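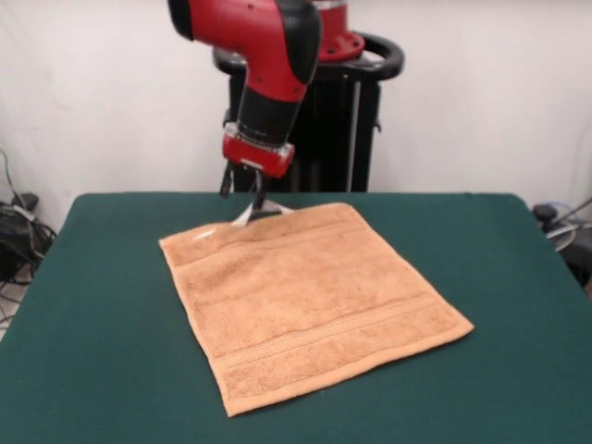
Saturday, late afternoon

Laundry. One load of towels at the long cycle, spin set high. Hung indoors on the rack by the window, turned once after lunch. The thin ones came off first. The terry ones took until 4, and the seams were the last part to dry, as always.

Folding went better than last week. I have stopped folding terry in the air. Laid flat on the felt first, a square towel will hold still while the corners are brought over, and the felt keeps it from sliding the way it did on the bare table. Half, then half again, edge to edge. The woven bands are a usable guide: if they meet at the first fold, the rest lines up. If they don't, open it and start over, as the error doubles at the second fold.

The tan-orange one has relaxed out of shape a little. I measured it against one of the newer Virkwood squares and one side is 4 mm longer than its opposite. Probably the hem shrinking at a different rate from the loops. I pulled it by hand along the short direction and recovered most of the difference. Will measure again after the next wash.

Softener: none this time. Malou was right that it flattens the loops and slows the drying. She uses a half cup of white vinegar in the rinse. I tried it and could not smell it afterward. Loops feel coarser but stand up better.

Count for the closet is 17 squares, 3 of them fit only for rags. Set those aside for Ekow, who wants them for the bicycle. Stacked the rest with the fold facing out, light colors on the left. The shelf is two fingers too shallow for quarters, so the bath size will have to go in thirds – tried one and it clears the door.

Felt needs brushing. Lint collects fast on dark green and the tape roller only moves it around. Stiff brush, short strokes, one direction. Italo borrowed the brush in September and I have not seen it since. Sent him a message.

Still to do: sheets, the two dishcloths with the tea stain, and the drum seal, which has a gray line along the bottom again. Left the washer door open overnight.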